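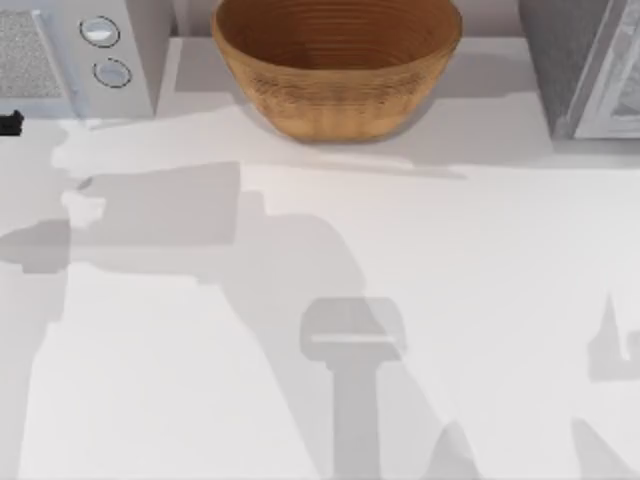 Toy and Game Design, Part One
Handout for session 6: Jigsaws for small hands and big tables
2/12/20

Welcome back! Last time we looked at card games and how few rules you can get away with. Today is all about the jigsaw, which I could happily talk about until the building closes, so do stop me.

Where we left off
You should all have your chosen age band by now. If you are still dithering between three to five and five to seven, pick the younger one. It is harder and you will learn more from it.

Piece count and piece size
Beginners nearly always start with the number of pieces. Start with the hand instead! A three-year-old grips with the whole fist, so a piece needs a good broad middle and a knob that won't bend. The first puzzle from Irnetti had 11 pieces, every one of them a whole animal or a whole tree, and children could play with the pieces loose long before they could put them together. That is a lovely piece of thinking – the toy works at two ages.

At the other end of the shelf we have the Brusholm harbour puzzle with 1,115 pieces. Why such an odd number? The designer wanted the outline to follow the coast, and a wavy edge never gives you a tidy grid. Grown-ups either adore it or put it back in the box by teatime.

The cut
Three words you need for the worksheet:
Ribbon cut: pieces sit in straight rows and columns, four corners meeting at a point.
Random cut: no rows, all sorts of shapes, much more fun to sort.
Whimsy: a piece shaped like a thing, such as a fish or a key.
Dies are dear, so most small firms buy one and use it for several pictures. This means your artwork has to suit a cut that already exists. Lay the cut sheet over your sketch and look for faces. An eye split across two pieces is a sad sight.

The picture
Big flat areas of one colour are dull for a child and restful for some adults. For the under-sevens, try to get a bit of something on every piece: a paw, a wheel, half a bun. Astov used this rule in its July range, and you can pick up any piece from the farmyard set and guess where it belongs.

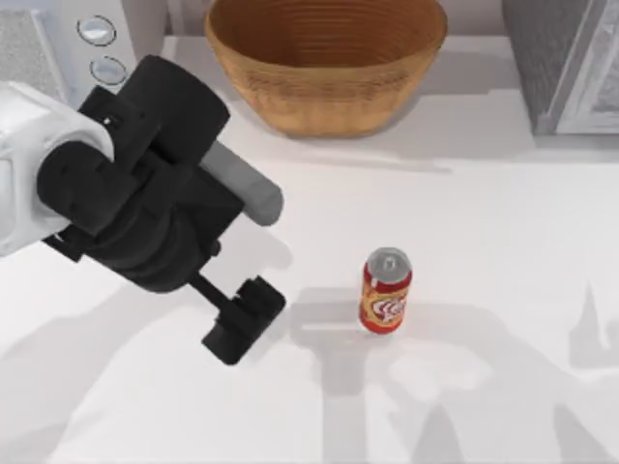
Chu wrote in after the last session to say that the rule can go too far, and that a picture with something on every piece leaves a child nowhere to rest, so a patch of plain sky in one corner is a kindness. I think this is a very good point, and I'd love you to test it. Make two versions of your sketch, one busy all over and one with a calm corner, and see which your testers go back to.

The box
The lid is the instructions. Show the whole picture, print the piece count large, and leave room for the age mark.

For next week
Bring a six-piece puzzle cut from thick card, no bigger than a dinner plate. Scissors are fine.
Read the chapter on sorting games.
Label the back of every piece with your initials, please – we had quite a muddle last year!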